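Against the Tiny Kitchen

Every June the catalogs start coming, and every one of them has play food in it. I have nothing against children pretending to cook. I have plenty against the way adults talk about it.

The claim, as I hear it from other parents and read it on the backs of boxes, is that a child who sets a pretend table will grow up to eat better, share more and know her vegetables. The Casta catalog that landed on my porch runs to 70 pages and says some version of this on most of them. There is a set from a company called Kaneko with 100 pieces in it. I would like to meet the family that still had them all by August.

My daughter owned a good deal of this stuff between the ages of three and six. She was a generous cook. She was also, through that whole stretch, a child who would eat noodles and the white part of an apple. She could name an eggplant across a room and would leave that room if one was being fried. My neighbor Genji Oshima says I am expecting too much of a felt carrot. Maybe so, but I'm not the one who wrote the box.

What bothers me more is how finished the toys have become. When I was small we used mud, bottle caps and leaves, and a leaf could be a fish on one afternoon and money on the next. A strawberry that looks like a strawberry is hard to turn into anything else. You put it on the plate and you take it off again. And then there is the brand-name food. A child doesn't need to pretend that her ketchup comes from a particular company. She'll learn that soon enough at the store, with no help from the toy box.

Yoshinori Hosoda, who ran the preschool room at our community center for years, disagrees with me on nearly all of this. His view is that the label is the best part. Kids know that bottle from home, he says, so they know what to do with it, and the game gets going faster. He thinks my mud and leaves are mostly nostalgia. He also pointed out that I never had to clean up after them. I grant him that one.

I'll grant another. Kids do seem to like things out of scale and in the wrong company. Put fruit next to ketchup and a grown-up sees a mistake. A four-year-old sees lunch. If there is any real play in these sets, I suspect it's there, in the bad menus, and it owes very little to whoever chose the contents. You could get the same thing from six odd pieces out of a thrift store bin, a plate and a bowl. You don't need the matching cart, the apron or the storage tower that Clevance would like to sell you to hold it all.

So my advice to anyone with a birthday coming up is to buy less of it and expect nothing from it. Let the plate be too big for the food. Skip the booklet of learning goals. If your kid ends up liking radishes, thank the radishes.

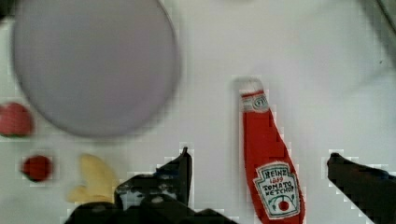
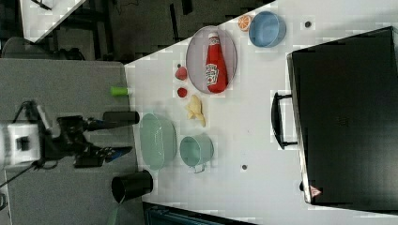
Ketchup and strawberry on a white table, with a plate big enough for both.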